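Trirent opens equipment planning program for household packing and tidying robots

Staged budgeting model covers leasing, task data, grippers and site preparation

MORKUMCOMBE, 09/09/2025

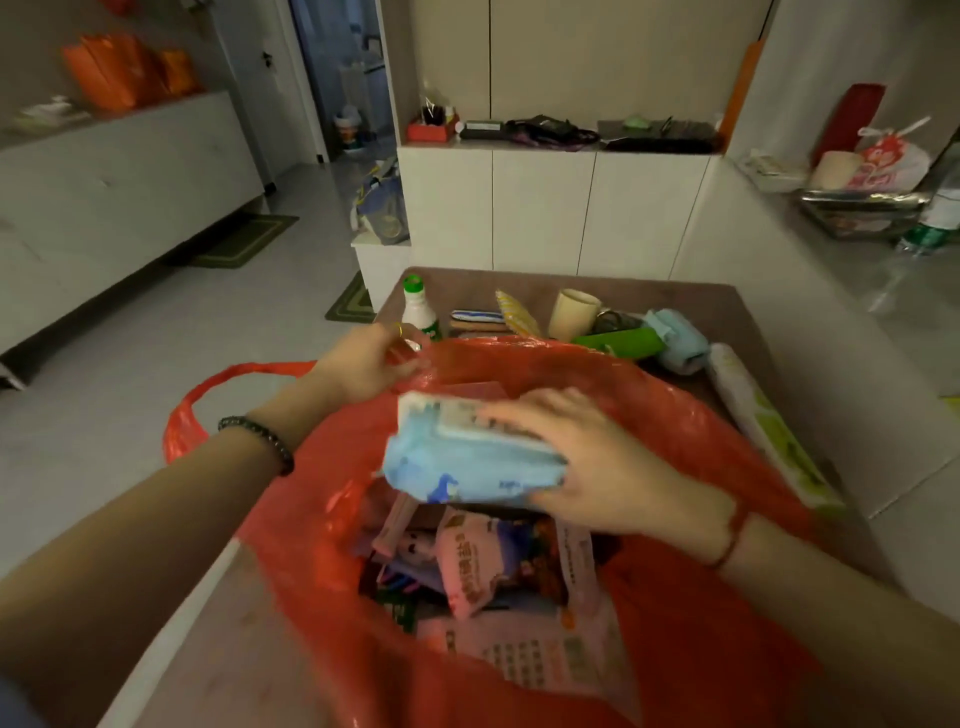

Torunn Strömberg would sooner see a buyer spend the first year's money on task records than on arms. Mixed bagging, she said, is where most purchase plans come apart: the load is soft, the container is soft, and the price list assumes neither.

Trirent, the equipment rental and leasing company, today released the terms of its Household Handling Planning Program, a staged purchasing model for home-support agencies, assisted-living operators and small fulfilment businesses that intend to acquire manipulation robots within the next three budget years. The program separates the cost of the machine from the cost of making the machine useful, and places a decision point between the two.

The reference task for the first stage is the packing of mixed household goods into an open plastic bag on a low table. It was selected by Trirent's planning group from a list of candidate tasks that included folding, shelf restocking and dishwasher loading. Bag packing was ranked first for planning purposes on account of the variety of packaging involved. Plastic-wrapped packages, snack packets, small capped bottles and printed sheets each call for a different grip force and approach angle, and a bag has to be held open or re-opened during the work. A person does this with two hands, often pressing an item down with one while the other manages the rim.

For budgeting, the consequence is that single-arm systems should not be costed against this task unless a bag stand or frame is included. Trirent's planning guide lists the stand as a separate line. Buyers who have compared single-arm and two-arm quotations without that line are advised to recalculate.

Program structure

Stage one is a task survey. Trirent supplies recording equipment and a technician, and the buyer's own staff carry out the work in their normal setting at their normal pace. The minimum survey is 700 recorded task cycles per site. Recordings remain the property of the buyer and may be supplied to any vendor as part of a request for quotation. Staff participation is by written consent, and the cost of staff time is to be carried by the buyer as an operating expense.

Stage two is a leased trial of one two-arm workstation for 35 working days. Grippers are quoted apart from the arms. The standard quotation includes one pair of parallel grippers and one pair of compliant fingertips, with spare fingertips treated as consumables. Suction tooling is available but is not recommended for thin film packaging, where the seal is unreliable.

Stage three is purchase, extended lease or withdrawal. A buyer withdrawing at this point pays the trial lease and freight only. Trial lease payments are credited in full against a purchase made before the end of the following February.

Site preparation

Site preparation is the item most often left out of draft budgets, according to Tatiana Lukáč. Her estimate worksheet, supplied with the planning guide, asks for table height, floor surface, aisle width, power supply and lighting, and for the position of mats, low furniture and doorways that a mobile base would have to cross or avoid.

"A workstation bolted to a bench is a simple purchase," Lukáč said. "A workstation in a furnished room is a different purchase with the same part number. We would like that difference to show up in the estimate and not in the second invoice."

The worksheet allows for low tables, which are common in homes and are poorly served by arms mounted at standard bench height. Buyers may specify an adjustable column mount at additional cost. Tiled floors are acceptable for mobile bases without treatment provided that the grout lines are level. Loose mats are to be recorded individually.

Equipment and pricing

Two workstation models are offered in the first year. The El Sherbiny is a fixed two-arm unit with an adjustable column. The Zanano is a two-arm unit on a mobile base with the same arms and controller. Grippers, cables and controller spares are interchangeable between the two, so a buyer moving from fixed to mobile equipment retains the spares inventory.

The stage one survey is priced at $2221 per site, including equipment hire and technician attendance. The stage two lease is $4000 for the fixed unit. Mobile units are quoted on application, as freight and floor assessment vary by location. Prices exclude tax.

Maintenance during the trial is included. After purchase, Trirent recommends that buyers set aside an annual allowance for fingertips, cable sets and recalibration, and that the allowance be entered as a recurring line from the first full year. Software updates are included for the term of any lease and are charged annually on purchased units.

Limits of the program

The program does not guarantee a packing rate. Survey results are reported as cycle times, item categories and counts of re-grips, and are intended to support comparison between quotations. Trirent will not issue a payback estimate before stage two is complete.

Strömberg said that some sites would be better off stopping after the survey, and that the price of stage one had been set with that outcome in mind. Records made now can be re-used when equipment prices or gripper designs change, she added, provided that the packaging handled at the site has not altered a great deal.

Goods containing liquids, glass or exposed blades are excluded from the first trials. Capped bottles may be included if empty or if the cap is sealed.

Availability

The planning guide and estimate worksheet are available now on request from Trirent's Morkumcombe office. Survey bookings are accepted in order of receipt. Sites with more than one packing area should submit a separate worksheet for each.

Media and purchasing enquiries: Trirent Equipment Planning, Morkumcombe.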